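La lettre de l'atelier – 27 août 2021

Baies de disques : le bleu, c'est par là

La grande affaire de l'été, à l'atelier, aura été le rangement des caddies. Vous savez, ces tiroirs en plastique qu'on glisse dans les serveurs et qui finissent toujours par vivre leur vie dans une caisse au fond du couloir. Onni Suominen a ouvert la caisse en question. Il y a trouvé 22 caddies, 4 modèles incompatibles entre eux et une facture de chez Niskanen que la comptabilité réclamait depuis octobre. La comptabilité l'a remercié par un courriel d'une ligne.

Le nouveau principe tient sur une étiquette : les caddies bleus vont dans la baie Darkau, les autres restent sur l'étagère en attendant que quelqu'un prenne une décision. Nous avons bon espoir pour la décennie.

Quelques consignes quand même. On tient le caddie par la poignée. On ne force pas : s'il résiste, il est de travers, et insister n'a encore jamais redressé un rail. On évite de poser les doigts sur les contacts dorés, même pour vérifier qu'ils sont bien dorés. Et on note l'emplacement dans le tableau Tritent, y compris quand on est pressé, surtout quand on s'appelle Zhiqiang Long et qu'on a déjà égaré le disque 754 deux fois.

Les étiquettes vierges sont dans le tiroir du haut. Le feutre aussi, en théorie. Si vous l'avez emprunté, Onni vous serait reconnaissant de le rapporter avant la prochaine lettre.
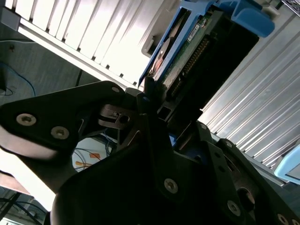
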